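Hand-held grippers are the small line in Ada Bellini's budget at Hokau. The larger one is everything that wears out or has to be in place before a session can start.
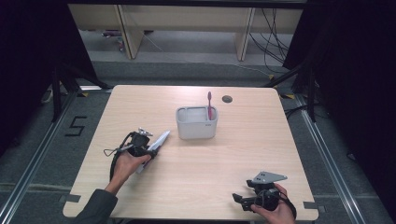 Bellini plans by station, with tables, stands and cabling costed together. Spare finger pads go on a separate line, 20 pairs per order — lead time is 3 weeks. 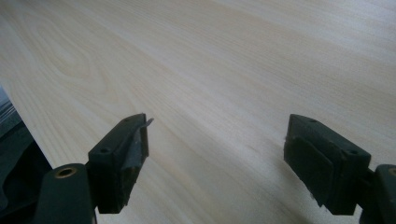
Ruan Mthembu, who signs the orders, wants pads priced per 500 hours of use. Supplier quotes still list them per pair.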